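# Teleop demos for closing cabinet doors: policy stops halfway

Nevzat Eren 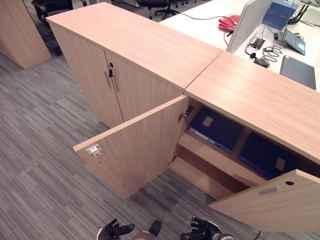 I'm collecting demonstrations by remote control for a two-door office cabinet. The task starts with both doors open and ends with both closed, binders left alone on the shelf. I have 200 episodes so far, all from one operator. After training, the robot closes the left door fine, then reaches for the right one and stops with the hand a little way off the panel. It just hovers there. Camera is on the head, nothing on the wrists. Should I collect more, or is something wrong with the demos I have?

**Amedeo Caruso**

Play back ten or so episodes and watch what the operator does between the two doors. I had the same thing on a drawer task at Grandell. Our operator would stop after the first drawer to check the headset view, sometimes for 3 seconds, and the policy learned to stop there too. Trim the idle frames or throw those episodes out. Then record new ones where the second hand starts moving while the first is still finishing its push.

Also look at how the door gets pushed. If half your demos use the flat of the fingers and half hook the edge, pick one. I'd push near the free edge – it takes less force and the hand stays in view of the head camera for longer.

**Corrado Zanetti**

more data. 200 is nothing

**Graziella Guerra**

I would fix the pauses first, as Amedeo says, but check your starting positions as well. If every episode begins with the doors at the same angle, the robot has never seen the right door a bit further in or out, and it may not know where contact should happen. Move both doors between episodes, and shift the robot's standing position too.

It's also worth recording 15 short clips that begin at the place where it gets stuck: left door closed, right door open, hand just short of the panel. Those helped us more than another full set did. Keep them in a separate folder so you can train with and without them.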